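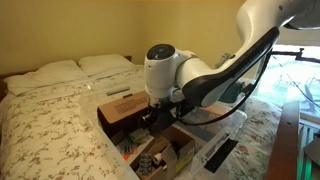
Clear Bins and Small Boxes: Questions We Keep Getting

Do I need clear plastic bins at all?

Maybe not. We sell some storage ourselves, so take this with the usual grain of salt, but most homes we've helped sort out already had enough containers. The trouble was what went into them. If you have shoe boxes and a marker, start there and see if you still want to buy anything in a month.

Then why do you use a see-through one?

You can spot a roll of tape through the side without taking everything out. That's the whole case for it. It stops working as soon as you stack boxes against the walls, and at that point you own a bin full of brown cardboard that you can see very well.

Should I keep things in their original boxes?

We doubt it, for most things. The argument is always resale value or a possible return. Francine Tremblay, who answers most of our mail, kept the packaging for every small gadget she bought until she had a closet shelf of it. When she did sell something, the buyer never asked for the box. Keep the box if the return window is open, if the item is fragile and you're moving soon, or if the thing comes in parts that fit nowhere else. Flatten the others.

What about open boxes inside the bin? They make handy dividers.

They do, for a while. A small box with its flaps up will hold batteries or picture hooks nicely. The flaps get in the way of whatever you put next to it, though, so cut them off or fold them down inside. If you're too attached to the box to cut it, you're storing the box.

Is it all right to sort on the bed?

Yes, and we prefer it to the floor. It's a better height for your back, and you can't go to sleep until you've finished. Put the bin on a bedspread you can wash. Dusty cardboard leaves marks on a white one, and some printed boxes rub off if they get damp. Keep the pillows up at the head end and out of the way.

Don't sort anything greasy there, or anything with loose screws. Tyson Ross lost three of them in a quilt on a Thursday and found the last one with his foot.

How big should the bin be?

Smaller than you think. People write to ask about the 100-quart size and we try to talk them out of it. A large bin of small things is a junk drawer you can't lift. For tape, cords, little packages and the like, 20 quarts is plenty. The big ones are fine for blankets.

I bought the Lekeck drawer inserts and they don't fit my bin. What now?

You aren't the first. They're cut for drawers, and bins usually taper toward the bottom, so an insert that sits fine at the rim won't go down flat. Measure the floor of the bin before ordering. We'd send them back if you still can. Yes, keep that box.

Do the Hadix labels stay on?

On smooth plastic, mostly. On textured plastic, ours started lifting at the corners by September. A strip of masking tape has lasted just as well and costs next to nothing. We've also heard good things about the Prunex label holders but haven't tried them long enough to repeat any of it.

Is there a right way to pack the bin?

There are plenty of systems, each with somebody selling a booklet. Ours is dull. Heavy boxes lie flat on the bottom. Rolls of tape go on their sides along one wall. Small packages go together in one open container so they don't slide to the corners. If a box only fits at a tilt, it's in the wrong bin.

Should I make an inventory?

For an insurance claim or a move, sure. For a bin under the bed, we've yet to see one kept up. One reader sent us a spreadsheet with 200 lines and then asked where her spare tape was.

Can I stack them?

Two high with the lids on. Check that the latches close without being forced. If you have to lean on the lid, take something out.

My question isn't here.

Write to Francine at the Dufour desk. She reads everything but won't recommend a brand of lid.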